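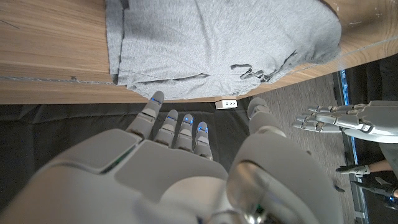
Can a robot learn to fold a T-shirt by watching a few hundred people-guided tries? It can learn a surprising amount of the job, and the part it picks up fastest is the one most engineers expected to be hardest: finding a good place to grab.

Last updated: 26 February 2021

Cloth has been giving roboticists headaches for decades. A mug is the same shape on Monday as it was the day before. A T-shirt has no shape to speak of. Drop it twice and you get two different objects, with hems tucked under sleeves and a collar that has gone missing somewhere in the pile. Older systems dealt with this by trying to model the fabric, thread by virtual thread, and then planning every move against the model. It was slow work, and a single unexpected wrinkle could throw the whole plan away.

The group at the Mladenović lab in Plenholm went another way. Their method, called Plarkley, skips the cloth model completely. A person drives a two-armed robot through the task, the system records what the robot's cameras saw and how its joints moved, and a neural network is trained to predict the next short stretch of motion from the latest camera views. The full training set for shirts is 821 demonstrations. By the standards of machine learning that is tiny! Language systems gobble up more text than that before breakfast.

What makes so little data go so far is a trick the team calls regrip labeling. Whenever the person driving lets go of the cloth and takes hold again, the software marks that moment and gives it extra weight in training. Most of a folding run is fairly dull travel, hands moving from here to there. The moments that decide how a fold comes out are short, and an ordinary training recipe buries them under all that travel. Plarkley digs them back out.

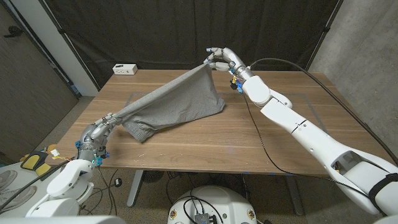

The other half of the method is tension. Two hands holding one piece of fabric are really having a conversation through it, and if one pulls while the other drifts, the shirt slides or twists. Plarkley has no force sensor in the fingertips to warn it. The network has to read tension from the look of the cloth, from how straight the line is between the two grips and how much the rest of it sags. I love this idea, partly because it is so close to what you or I do when we hold up a sheet and give it a little tug to see where the corners are.

So how well does it do? In the lab's main test, the trained robot was given 111 shirts, each dropped on the table in a heap, and left to get on with it. It produced an acceptable fold on 8 out of every 9. Trained on the same recordings with regrip labeling switched off, it managed barely half. The failures are interesting too. Nearly all of them came from sleeves turned inside out, something the drivers had seldom bothered to record, and the robot would go on smoothing a sleeve that had no intention of lying flat.

There are limits, and the paper is frank about them. A fold takes the robot several times as long as it takes a person. Every shirt in the test was a plain knit, and nothing with buttons or a zipper has been tried in earnest. Change the table height by more than a hand's width and the success rate falls sharply, which suggests the network has learned a good deal about one particular workspace along with whatever it has learned about cloth.

The next round should show how much of each. Mindine, a company that makes sorting equipment for commercial laundries, has agreed to host a second setup with different lighting and a different table, and the drivers there will start with towels. Recording is due to begin in September. The lab plans to train one network on both collections and then test it on pillowcases, which neither site will have shown it.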